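Clear acrylic shelving works well for small boxed things: spare bulbs, batteries, printer ink. Lay each box on its side with the long edge running across, then stack them in a column.

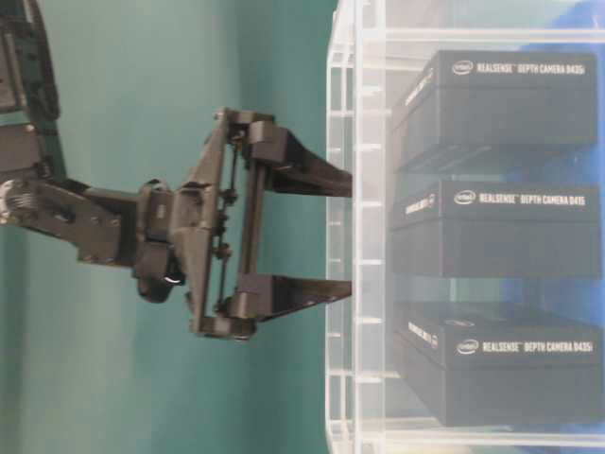

Leave a little space above the top box so you can get your fingers in. Keep stacks to 4 boxes or fewer – taller ones slide when you pull from the middle.

## Cleaning

- Dust first with a dry microfiber cloth. Grit under a wet cloth will scratch.
- Wash with warm water and 2 drops of dish soap. Skip ammonia sprays, which can cloud acrylic.
- If you hang fabric behind the shelves, shake it out before you dust anything else.
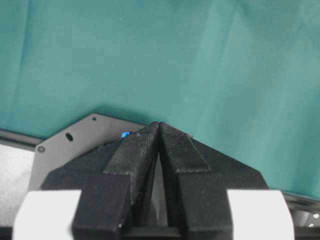

- Run a soft, dry toothbrush along any notches or slots.

Work from the top down and rinse the cloth often.
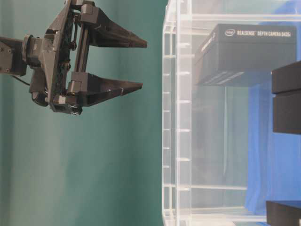

Let everything air-dry before the boxes go back in.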